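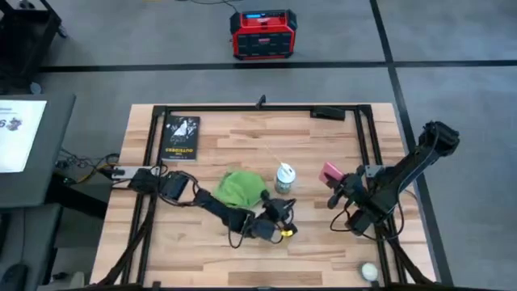 Traldale two-arm tabletop set: notes on rules and use

Version 2, 13 May 2024. 1056 episodes, 70 held back for testing.

Read before citing. The set follows the Urnden cell checklist, and we have our doubts about it. The checklist asks for a signed sheet per session — it never asks whether anyone looked at the cables. A full set of signatures says little about safe practice.

What we do ask:
Keep hands off the table while either arm has power.
Log every stop, including the dull ones.
Do not call a run "compliant" in a paper. We don't know what that would mean here.

Known gaps: force limits were copied from the Latamus manual and not measured by us. Stop logs before July are patchy.

Licence: research use only. Faults go to the Hrytsenko tracker.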